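Call for participants: judging surface colour at close range
Gelwood Bulletin, issue 35, page 11 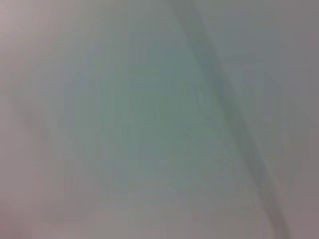

Pale grey-green at the centre, lavender and pinkish grey towards the sides, and a darker diagonal band with no sharp edge: people name colours like these in very different ways. The Lerkora study records those differences and compares them with instrument readings from painted and coated samples.

We are looking for 60 adults to take part at the Desholm test room in November. No training in colour work is needed.

What you will do
Each participant attends one session of 100 minutes, including a break. You will sit at a grey bench under fixed lighting and view smooth samples from a short distance. For each sample you choose the nearest match from a printed chart and mark where, in your view, one shade ends and the next begins. Soft borders are the main interest – there is no correct answer, and results are not scored.

A second task repeats part of the set under dimmer light. Samples are not to be touched.

Who can apply
You must be 18 or over and able to read small print at arm's length, with glasses or contact lenses if you use them. Tinted lenses cannot be worn. People with a known colour vision deficiency are welcome and will be placed in a separate group. Anyone who has worked for Oosthuizen Coatings, which supplies the samples, cannot take part.

Payment
35 pounds per completed session, paid by bank transfer. Local bus fares are refunded on receipt of tickets.

How to apply
Ask for form L2 at the Gelwood front desk, or request it by post. State any eye condition and whether you prefer a morning or afternoon session – evening places are not available. Forms must reach the desk by 22nd March. Late forms go on the reserve list.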